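Cullinane writes and audits operating rules for robots that handle household goods. The company was set up to serve small integrators who had equipment ready for domestic rooms and no written practice for using it there.

## What we do

Our main document is the Petico Practice, a set of 208 rules for gripper work in furnished spaces. It covers approach, contact, release, clearance and record keeping. Each rule states one requirement and one method of checking it. Rules that can't be checked are withdrawn at the next review, held every May.

Laundry is the most requested task – soft items fold, snag and hide one another, so the section on textiles runs to 30 rules. It requires the jaws to be open before they enter the space over a basket, and it treats the rim as a fixed obstacle at all times. 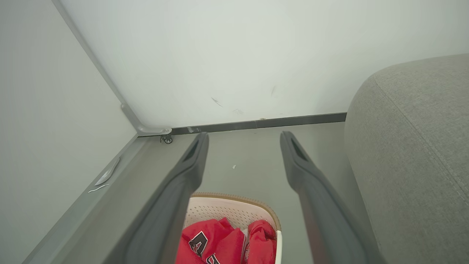

*Open jaws over a perforated basket with red clothing inside.*

## Clearance and surfaces

Walls, trim and upholstered furniture are classed as no-contact surfaces. Operators record existing marks on them before a session starts, so that later marks can be dated. A minimum stand-off is set for each room and entered in the log along with the operator's initials. With nothing between the fingers, the same stand-off applies.

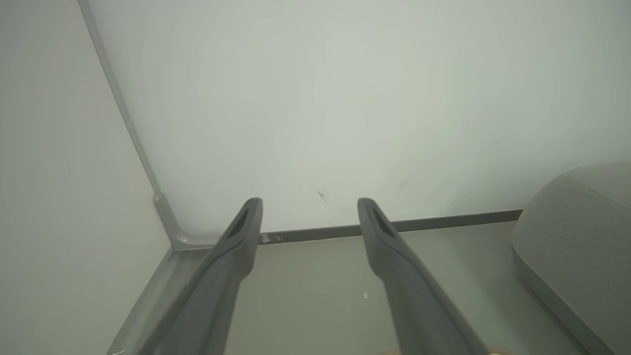 ## Closed-jaw rules

Closed fingers are treated as a single rigid tool. The Practice limits travel speed in this state and requires the tip position to be confirmed before any move near a corner or a basket wall. Product labels on containers are left in place and noted in the log.

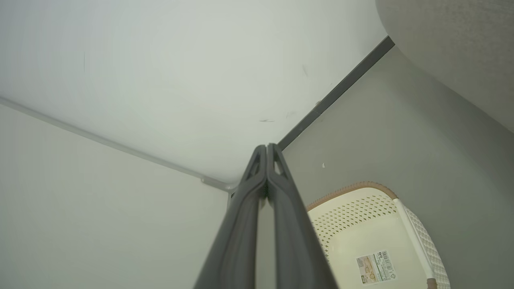

## Audits and contact

An audit takes 5 working days and ends with a written report. Findings are graded as major, minor or note. Major findings must be closed within 24 days. Gidetti and Zullonen both work to the current edition and have agreed to be listed here.

Teresa Dolan is the technical editor and handles requests for copies, comments on draft rules and audit bookings.

Page last revised 10 July 2024.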